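To: robotics club list
From: Huiling Jia
Subject: Re: [club] Cup task for the Muden meet, two questions

Hi all,

Answering on the list so the other team gets it too. The earlier message is quoted at the bottom.

First question, the starting position. The Muden rules say the cups can be placed anywhere inside the marked area and either way up. They don't say the cups will be standing. We have been practicing almost entirely with upright cups and our numbers look better than they should. Please do at least half of your runs from now on with both cups lying down, one on each side of the table, and turn them to a new direction each time.
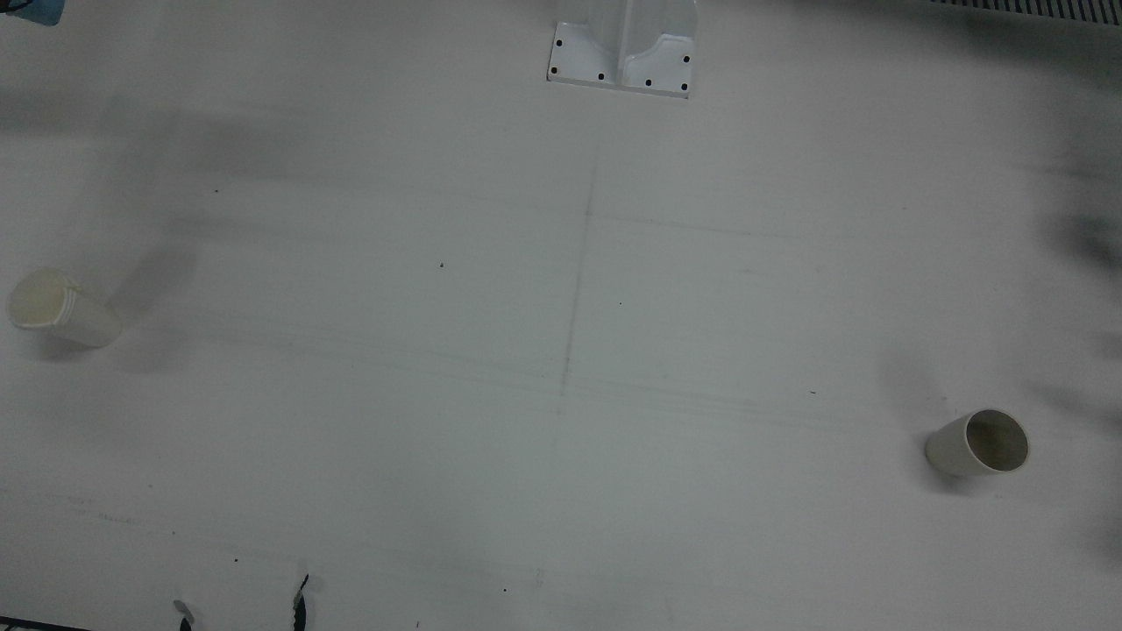 Both cups on their sides, open ends facing outward.

Please log the direction of the open end for every run. Left, right, toward the base, away from the base is good enough. In September we logged 280 runs and only wrote down pass or fail, so I can't tell from the sheet whether the failures were one kind of start or all of them. I don't want to repeat that. The new sheet has a column for it, and a column for which arm made the first move.

Second question, whether to grip across the body or by the rim. I would stay with the body for now. A rim grip is fine when the rim is up, but with the cup on its side you have to come in very low and there isn't much room under the fingers. If you want to try the rim anyway, do it at slow speed and put it in the sheet as a separate set.

On the wrist camera, please look at the view yourselves before you trust the detector. A finger can pass right in front of the cup, and then the program has to work with what is left on either side of it.
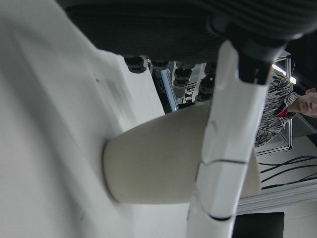 Photo: Lellumham Robotics Club

The wrist view also takes in a lot of the room, including whoever is standing by the rig. The Grevari script crops to the table before it looks for cups, but only if you set the crop flag. It is off by default. I have asked for that to be changed and I don't know when it will be.

The mixed start is the one I'm least sure of, one cup up and one down. The rules give 4 points for each cup finished and nothing for a cup that is only moved, so it makes sense to take the easier one first. At the moment the program takes whichever cup it finds first. Somebody on the planning side needs to pick this up. Reply here if you want it.
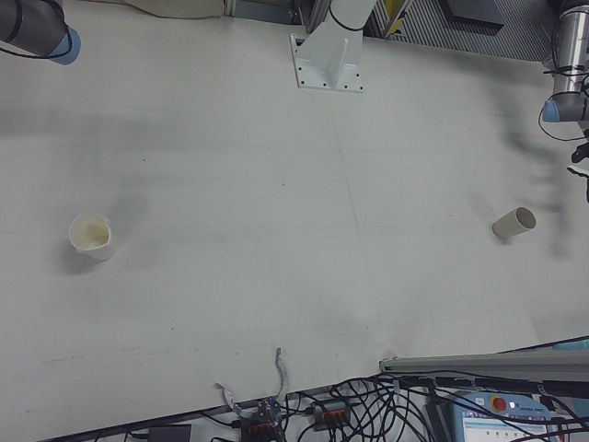

Page last changed: September, 4:30 p.m.

That line came along when I pasted from our setup page. The page has the mixed start on it now, and the old drawing of the table has been taken down.

Two smaller things. The time limit is 395 seconds for the whole round, and that includes going back to the home position. And please use the cups from the box on the shelf, as the other ones are a different size and the grip width in the config doesn't match them.

I can be in the lab until 6 most afternoons if anyone wants to go through the config with me.

Huiling Jia

> Hi Huiling,
>
> Two questions from the Patwary team before we start on
> the next set of runs.
>
> 1. Do the cups have to start upright? We read the rules
> twice and couldn't find it either way.
>
> 2. Should we grip around the middle or by the rim? We
> tried 30 runs with the body grip and the cup bent
> in a few of them. We haven't tried the rim.
>
> Also, is the old log sheet still the right one?
>
> Thanks,
> Patwary team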